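About Rekia

Rekia is a laundry and home care service in Brovport. We wash, dry, fold and put away household linen and everyday clothes, and we teach folding and bed making to people who want to do it themselves. We have 17 people on staff and work in private homes, guest houses and two student residences.

How we started

Zinhle Mokoena and Wian Xaba opened the first shop in July, in the back half of a former shoe repair store on Fajardo Street. It had 3 washers and one long table. At first the work was wash and fold only, with pickup at the counter. Customers soon asked if we could bring the clean laundry back and put it in the drawers, and then if we could make the beds while we were there. Home visits are now the larger part of what we do.

The shop is still on Fajardo Street. We took over the front half when the lease came up, and the long table is still in use for sheets and tablecloths.

What we do

Wash and fold. Drop-off at the counter or pickup from your door. Towels, T-shirts, sheets, work clothes and baby clothes. We do not handle leather, fur or wedding dresses. For those we send people to Tastov, the dry cleaner two doors down.

Home visits. One of our staff comes to you, folds what is clean, strips and makes the beds, and puts everything where it belongs. We use your shelves and your system. If you have no system, we will suggest one and leave a short written list inside the closet door.

Folding lessons. Lessons last 80 minutes and are held in the shop or at your home. Most people want to learn fitted sheets. We start with small flat items and get to the sheets in the second half.

How we fold

Every new employee learns the same basic method from Lerato Gumede, who runs our training. The item is laid out on something flat and firm, smoothed from the middle out to the corners, and folded edge to edge. A mattress gives too much under the hands, so when the bed is the only free surface in a room we put a flat board on it first and work on that.

White items are folded first, while hands and surface are cleanest. Colored items come next and anything with zippers goes last. Stacks are kept to 10 pieces so they do not lean over in the closet.
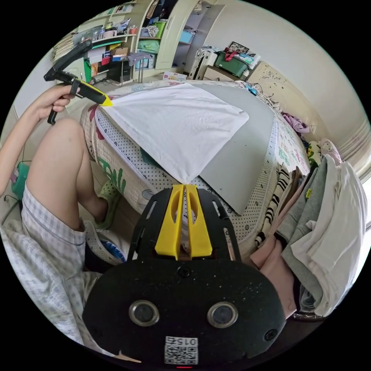

Our staff

Zinhle Mokoena manages the shop and the accounts. Wian Xaba plans the home visits and drives the van. Lerato Gumede trains new staff and teaches most of the lessons. Keabetswe Nel looks after the machines and does the stain work. Inger Bjarnason answers the phone in the mornings and handles the contracts with guest houses and residences.

Detergent and water

We use one unscented detergent for everything unless you ask for something else. You are welcome to bring your own. Towels are washed without fabric softener. Please tell us about allergies when you sign up, and we will note them on your card.

Prices and booking

The current price list took effect on 1/16/18 and is posted at the counter. Home visits are charged by the hour, and travel inside Brovport is included. Bookings are made by phone or in person. If you need to move a visit, call before noon on the day before and there is no charge.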